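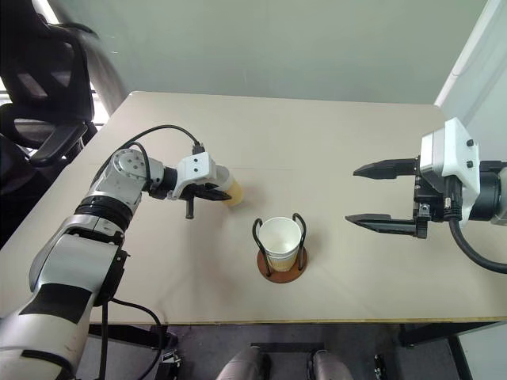
Visville 시험실 작업 기록, 3월: 양팔 따르기 작업용 그리퍼 손가락 및 제어기 비교

1. 목적

본 기록은 양팔 로봇의 컵 취급 작업에 쓸 손가락 패드와 파지 제어기를 정하기 위한 비교 시험의 경과를 남기는 것이다. 비교 대상은 패드 두 종(Giravmont 평활 패드, Giravmont 요철 패드)과 제어기 두 종(Ellside 위치 제어기, Treloar 힘 제어기)이다. 팔 본체와 손목 카메라는 시험 전 기간에 걸쳐 교체하지 않는 것을 원칙으로 하였다. 지난달 기록에서 보류로 남긴 항목 가운데 컵 변형 문제와 손목 카메라 초점 문제를 함께 다룬다.

2. 작업 구성

왼팔은 음료가 든 반투명 플라스틱 컵을 쥐고 작업대 중앙 쪽으로 기울인다. 받는 쪽은 흰 종이컵이며, 둥근 갈색 나무 받침이 달린 검은색 철사 컵 홀더에 넣어 중앙에 둔다. 오른팔은 손가락을 벌린 채 홀더 옆에서 대기하다가 필요할 때 개입한다. 컵 홀더를 쓰는 조건과 쓰지 않는 조건을 나누어 기록하되, 따르기 시험은 모두 홀더 사용 조건에서만 실시한다.

손가락 최대 벌림 폭은 70 mm로 제한하였다. 이보다 넓게 열면 접근 중 위쪽 손가락이 홀더 손잡이에 닿는 경우가 있었다. 종이컵의 테두리 높이를 접근 기준으로 삼았으며, 몸통 중간을 기준으로 삼았던 종전 설정은 폐기한다. 헤드 카메라 영상에서는 왼쪽 그리퍼 위로 넘어가는 케이블이 손목 자세에 따라 컵 테두리를 가리므로, 손목 회전 범위를 좁힌 프로파일을 별도로 저장하였다.

3. 제어기 비교

3.1 Ellside 위치 제어기

목표 벌림 폭을 직접 지정하는 방식이다. 응답이 빠르고 반복 위치가 안정적이나, 컵의 치수가 조금만 달라져도 파지력이 크게 변한다. 플라스틱 컵에서는 큰 문제가 없었다. 종이컵에서는 같은 지령으로도 어떤 컵은 눌리고 어떤 컵은 미끄러졌다. 컵을 새 묶음으로 바꿀 때마다 목표 폭을 다시 맞추어야 하는 점이 운용상 부담이다.

기울이기 동작 중의 보정 기능은 사용하지 않았다. 설명서에는 보정 주기를 바꿀 수 있다고 되어 있으나 현재 펌웨어에서 해당 항목이 열리지 않는다. 공급처에 문의해 둔 상태이다.

3.2 Treloar 힘 제어기

접촉이 감지되면 폐합을 늦추고 설정한 힘까지 서서히 조인다. 접촉 판정부터 파지 완료까지의 시간은 평균 895 ms로, 위치 제어기보다 확연히 길다. 따르기 작업에서는 문제가 되지 않는 지연이다. 반면 넘어진 컵을 다시 잡는 작업에서는 조이는 동안 컵이 굴러 손가락 사이에서 빠지는 일이 있었다.

초기 힘 설정은 공급 시 기본값을 그대로 썼다가 두 단계 낮추었다. 기본값에서는 종이컵 테두리가 타원으로 눌린 뒤 돌아오지 않았다. 낮춘 값에서는 음료가 든 플라스틱 컵을 기울일 때 미세한 처짐이 관찰되었으므로, 왼팔과 오른팔의 설정을 따로 두는 것으로 정리하였다. 설정 파일은 공용 폴더의 제어기 항목 아래에 팔별로 구분하여 저장하였다.

4. 패드 비교

평활 패드는 닦기 쉽고 컵 표면에 자국을 남기지 않는다. 그러나 음료가 손가락에 묻은 뒤에는 마찰이 뚜렷하게 떨어진다. 요철 패드는 묻은 상태에서도 파지력이 비교적 유지되었다. 청소에는 솔이 필요하고, 무늬 사이에 당분이 남으면 다음 날 끈적임이 생긴다. 시험 종료 시 물로 한 번, 알코올로 한 번 닦는 절차를 추가한다.

따르기 시험은 패드별로 동일한 양의 음료를 써서 진행하였다. 한 회에 쓰는 양은 300 g을 넘지 않도록 하였다. 요철 패드와 Treloar 힘 제어기의 조합에서는 기울이는 동안 컵이 손가락 안에서 돌아가는 현상이 가장 적었다. 평활 패드와 Ellside 위치 제어기의 조합은 마른 상태에서만 비슷한 결과를 보였다. 나머지 두 조합의 차이는 현재 자료만으로 판단하기 어렵다.

5. 손목 카메라에서 본 옆으로 누운 컵

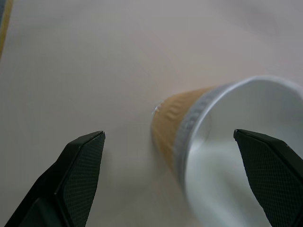

작성: Visville 시험실 파지 시험반 / 열람: 시험실 내부 및 협력 부서 / 3월, 오후 기록분

옆으로 누운 종이컵을 대상으로 한 재파지 시험에서는 손목 카메라 영상만으로 접근 방향을 정하였다. 컵은 황갈색 슬리브가 감긴 좁은 쪽과 흰 테두리 쪽의 겉모양이 크게 달라 방향 구분은 어렵지 않다. 어려운 것은 깊이이다. 두 손가락은 선명하게 잡히고 패드의 마름모꼴 잔무늬까지 보이지만, 컵은 그보다 덜 선명하다. 초점 거리가 손가락 끝에 가깝게 맞추어져 있다는 지난달의 판단을 유지한다.

접근 각도에 관한 지적 사항도 남긴다. 왼쪽 손가락 끝이 컵 바닥 옆에 있고 오른쪽 손가락 끝이 열린 입구와 겹쳐 보이는 자세에서 그대로 닫으면, 컵의 길이 방향으로 힘이 걸리거나 손가락이 테두리 안쪽에 걸릴 우려가 있다. 슬리브 부분을 가로질러 잡도록 손목을 먼저 돌린 다음 내려가는 순서가 타당하다. 현재 경로 생성기는 하강과 회전을 동시에 수행하므로 두 동작을 분리한 판을 따로 만들었다.

분리한 판으로 17회 시험하였다. 회전을 마친 뒤 하강한 경우에는 슬리브를 잡는 위치가 일정하였고, 실패는 대부분 컵이 손가락 옆면에 먼저 닿아 굴러간 경우였다. 작업대가 밝고 무늬가 없어 흰 테두리의 윤곽 검출이 흔들리는 점도 영향을 준 것으로 본다. 슬리브 쪽 윤곽은 검출이 안정적이었다. 따라서 위치 추정은 슬리브를 우선하고 테두리는 방향 확인에만 쓰도록 변경하였다.

카메라 노출은 자동에서 고정으로 바꾸었다. 자동 상태에서는 손가락이 화면에서 차지하는 비율이 커질수록 작업대와 컵 테두리가 함께 밝아져 경계가 사라졌다. 고정값은 오전과 오후에 각각 확인하였으며, 블라인드를 모두 연 조건에서는 다시 맞추어야 한다.

6. 잠정 결정

왼팔에는 요철 패드와 Treloar 힘 제어기를 적용한다. 오른팔은 패드를 요철로 통일하되 제어기는 확정하지 않는다. 재파지에는 폐합이 빠른 쪽이 유리하므로, 접촉 전까지 Ellside 방식으로 닫고 접촉 후에 힘 제어로 넘기는 절충안을 먼저 시험한다. 두 제어기를 한 팔에서 전환할 때의 통신 지연은 아직 측정하지 않았다.

평활 패드는 폐기하지 않고 보관한다. 유리컵 시험이 다시 잡히면 비교 기준으로 필요하다. 보관함의 표기가 이전 규격으로 되어 있어 새 라벨로 교체하였다.

7. 미결 사항

- Ellside 보정 주기 항목이 열리지 않는 문제: 공급처 회신 대기
- 손목 카메라 초점을 손가락 끝보다 조금 먼 쪽으로 옮겼을 때 패드 마모 점검에 지장이 있는지 확인
- 왼팔 케이블의 고정 위치 변경: 손목을 끝까지 돌렸을 때 커넥터에 걸리는 장력 점검 포함
- 컵 홀더 없이 세운 종이컵에 대한 오른팔 단독 파지, 빈 컵부터 실시
- 요철 패드 세척 후 건조 시간을 절차서에 기재

다음 기록에서는 절충 제어안의 전환 시점과 오른팔 재파지 결과를 다룬다. 원시 로그는 팔별 폴더에 두었으며, 파지 실패 구간에는 표식을 달아 두었다.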